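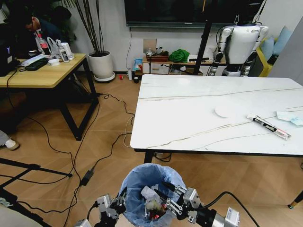 Both hands over the bin, with the marble table still to be cleared.

I promised back in December that I would write up the gripper comparison properly, and then I kept putting it off because every time I sat down to do it we changed something. So this is me sitting down on 18 February 2026 with a large mug of tea and a notebook full of arrows, and whatever we change tomorrow can go in another post.

For anyone who has landed on this page from a search, the short version is that we have been running tidying tasks with two different hands on the same pair of arms. On the left is the Ferker, a plain, stiff, metal pinching hand that I have been fond of for a long time. On the right is the Foley, which is bigger and has jointed finger segments, and which I had been a little rude about in earlier posts. The job is picking up litter from tables and getting it into a small trash bin with a bag in it. Tissues, wrappers, scraps of paper, that kind of thing. It sounds like the easiest job in the world and I have now spent a good part of my winter on it!

Let me start with the tissue, which everybody asks about. A crumpled tissue is a lovely thing to pick up, with either hand. It gives a little, it has edges sticking out all over, and you can be pretty careless with your approach and still come away with it. The Foley is especially good here because the fingers close around the whole lump. The Ferker pinches one corner and the rest dangles, and then you have to think about where the dangling part goes when you get to the rim of the bin. Hermine Marti, who does most of the driving on our sessions and has far more patience than I do, got into the habit of lowering the Ferker well inside the bag before opening it. I copied her and my numbers got better right away, so thank you, Hermine.

Flat paper is another story. We have a round white paper disc that we lay on the marble top, and I have come to dislike it more than is reasonable for a piece of paper. The marble is smooth and gives you no help at all. With the Foley I mostly ended up pushing the disc toward the edge of the table and trying to catch it as it came over the side, and I will be kind to myself and not say how that usually went. The Ferker can get a tip down flat against the stone and slide under, if you come in slowly and at a shallow angle and if you have had enough sleep. Slowly is the important word there. I wrote it in capitals on the first page of my notebook.

The marker is my favorite object in the whole set. It's a fair size, it is easy to see, and it rolls just enough to keep you humble. Either hand will take it. What surprised me was how much I preferred the Foley for it, because it settles into the finger segments and stays put when you turn the wrist. With the Ferker I got some slow swiveling on the way across, especially when I grabbed it too near one end. (The marker does not go in the bin, by the way. It goes to the side. We had a discussion about that.)

Now for the numbers, and please take them gently. Over the winter we did 668 picks that I trust enough to count, and I threw out about 400 more where I had the controller settings wrong or had moved something between attempts. Of the ones I kept, the two hands came out closer than I had expected. The Ferker was ahead on anything thin, the Foley was ahead on anything lumpy, and on wrappers they were so close that I would not bet lunch on either.

The controllers deserve a paragraph of their own. We started with the Grolano, which is comfortable to hold and has a lovely light trigger, and for the Foley I still think it is the right choice. For the Ferker it was too light. I kept closing harder than I meant to and crushing things I had wanted to lift nicely. We switched to the Ukport for the second half, with a stiffer trigger, and it took me four sessions to stop complaining about my thumb. After that I would not go back. If you only have the Grolano, try turning the closing speed down by 10 percent before you do anything else. It helped me more than all the fancier adjustments put together.

The camera I have left where it was, up at the head, looking down over both hands. I did spend an afternoon trying it lower. You get a nicer look at the fingertips from there, but you lose the far side of the table, and I kept driving the right hand into places I could not see. For bin work I want to look straight down into the bag when I let go, so back up it went.

One small tip on cables, if you are setting up something similar. Give the wrist more slack than you think it needs. I had mine neat and short at first, and I was very proud of it, and then I reached across to the far corner of the marble and felt the whole arm go stiff on me. It loops up and away from the hand now and looks much less tidy.

Next on my list is swapping the hands over, Foley on the left and Ferker on the right, to find out how much of all this is the gripper and how much is me being right-handed. Hermine thinks it is mostly me. I'll post the results when we have them, and if any of you have a good trick for picking up flat paper from polished stone, please leave it in the comments.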